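Filed under: Local News > Roads & Parking

One-way plan for Plerow Lane returns, with few answers attached

A plan to make Plerow Lane one-way, dropped in October after complaints from both ends of the road, has come back to Durkgate's highways office in almost the same form. The new version costs more, promises more, and still does not say where the parked cars are supposed to go.

The proposal, published in February 2019, would allow traffic to run downhill only, from the Amrani depot towards the shops. It would also bring in a parking ban along one side and paint bay markings on the other. The consultants, Hukum Transport Planning, describe the lane as "an under-performing local link". People who live off it might call it a back road with a wall on one side.

The lane is certainly tight. On the stretch beside the long concrete wall there are no painted lines of any kind, and a car left on the opposite side takes a good part of the room. Drivers sort it out among themselves, mostly by hanging back until the other one has come through. Hukum's report treats this as a fault. It does not say how often it goes wrong. 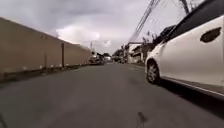 What the report counts

The figure on the front page is 1,508, given as the number of vehicles using the lane in a day. It comes from one count, on one day, and the appendix admits that the main road was down to a single lane for gas works at the time. Anyone who tried to get across Durkgate during those works will remember that half the town was looking for another way round. No second count has been done, and none is planned before the decision.

Then there is the parking. The report says 11 spaces would be lost beside the wall section and that these could be "absorbed locally". Asked where, the highways office pointed to the car park behind the shops, which is at the far end of the lane and charges until early evening. It is not obvious that someone with a week's shopping and a pushchair will feel absorbed.

Safety is given as the main reason for the change, yet the report lists no recorded injuries on the lane. It mentions "near misses reported anecdotally", without saying by whom. One-way streets can also make drivers go faster, as they no longer expect to meet anything coming the other way. The report spends one sentence on this and suggests the matter be "kept under review".

The wall itself gets a page and a half. It marks the boundary of the old depot land, it is tall, and it is weathered, and the consultants would like to see it "activated" with planting or artwork. There is no money in the budget for either. There is no money for clearing the dark, grimy strip along its foot, which residents have been asking for since well before anybody mentioned one-way traffic. A written reply from the highways office says that work belongs to a separate maintenance programme. It gives no date.

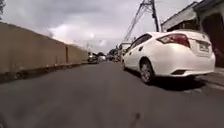
One resident of the terrace behind the lane, writing in answer to the consultation, said she had parked beside that wall for years and had lost one wing mirror in all that time, to a delivery van that would still be coming down the lane under the new plan. She wanted the gutter cleared first and the arrows painted later, if at all.

Others are more willing. A handful of replies back the one-way idea but ask for it to run uphill, so that vans leaving the shops do not have to turn by the bend. The report dismisses this in a footnote – the downhill route was "the preferred option at scoping stage" – and moves on.

Further along, where the lane bends under the trees, the plan gets vaguer still. Vehicles are left on one side there too, and a raised kerb runs along the other. The drawings show a neat row of marked bays, but they do not show the trees at all, and the text says nothing about roots, low branches or leaves over fresh paint. Asked whether anyone had checked the drawings against the road, the highways office said a site visit "would form part of detailed design". That comes after approval. 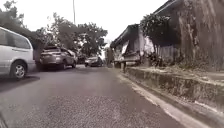 Parked vehicles on the tree-lined part of the lane, where marked bays are proposed.

The consultation drew 78 replies, up on last time. The highways office has called this "a strong level of engagement", though its summary does not say how many were for the plan and how many against. We asked for the split and were told it would be included in the papers for the meeting.

If approved, the scheme would start as a trial lasting 4 months, using temporary signs. The report does not set out what would count as the trial failing, or who would decide.

Comments on the revised drawings can be left at the Durkgate library desk or sent to the highways office in writing. The closing date is printed on the notices fixed at either end of the lane.

Last updated: February 2019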